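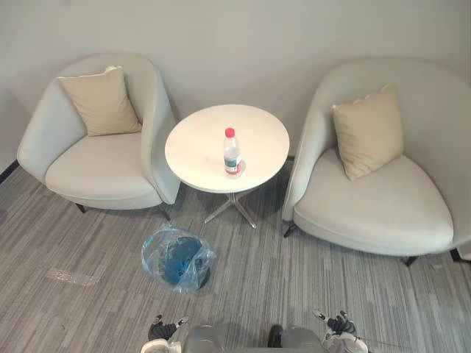
The House Rules for Machines

Service robots are moving into lobbies and waiting rooms faster than the paperwork that governs them. One building operator decided to write its own.

By Unai Arroyo

The document that Prurex calls its site practice for mobile manipulators began as a single page taped inside a supply closet in Prestham. It said that the robot was to be charged overnight, that it was not to be used on stairs, and that its stop button was red. The current edition went into force on 1 August 2026 and carries 601 numbered clauses.

Deok-su Baek, who edited it, does not defend the length. "Most clauses are one line," he says. "People look up the one they need. A person who reads it from start to finish is doing something else with their evening."

Prurex manages shared office buildings. Its machines do light cleaning and reset work: changing bin liners, clearing bottles, straightening cushions. The tasks are small, the objects are cheap, and the spaces were laid out for people who can turn sideways. A waiting area with two armchairs and a table between them leaves little clearance for an arm, and most of the clauses are concerned with that kind of space.

The practice divides a job into approach, contact, and withdrawal. On approach, the base stops before either arm leaves its carry position. Clause 44 forbids reaching while rolling, even at the lowest speed setting. The arms may then open, one at a time, and the grippers must stay inside the head camera's view until contact is made.

Contact rules depend on the object. Bin liners are treated as soft goods and may be pinched at the rim but not pulled against the bin. An open liner may be gathered only after the camera has looked straight into it, and anything rigid or pointed inside ends the task and calls a person. Drink containers are treated as full until weighed. A bottle with its cap on may be lifted by the body; a bottle without one is left where it stands.

That last rule drew the longest argument. Joon-young Tak, who runs the machines at the Witby building, wanted open bottles handled at reduced speed. Baek wanted them left alone. The compromise, adopted last October, allows a supervisor to grant an exception for one room and one shift, in writing. Tak has requested it 2 times.

Furniture has its own chapter. Light side tables on slender bases are classed as unstable supports, whatever they weigh. The robot may not lean on them, brace against them, or set down anything heavier than 300 grams. Seats are off limits as temporary shelves. Cushions may be moved within a chair but never between chairs, a rule that came from the tenants — they had complained about finding them in pairs.

Ownership is harder to write down. A capped bottle on a table may be trash or may belong to someone who has stepped out to take a call. No sensor resolves this. The practice sets a waiting period of 300 seconds with no person in the area, after which the bottle goes to a holding tray at the front desk. Bok-nam Gil, who works that desk in Prestham, keeps the tray until closing time. She would like the period doubled.

Logging is the least popular section. Every stop, manual or automatic, gets a line in Ra, the company's record system, with a cause chosen from a fixed list. Mal-soon Woo audits the entries and rejects any marked "other" without a note. In her view the list is still too coarse: a gripper that touches a chair leg and a gripper that touches a wall are recorded under the same code, although the first usually points to poor base placement and the second to a bad map.

The next revision will split that code. It will also take up floors, which the present edition covers in four clauses. Striped and patterned carpet is to get a separate check, with operators asked to confirm any glossy or pale patch by eye before the base crosses it. Tak has already sent in comments on the draft, most of them about who does the confirming when the operator is in another building.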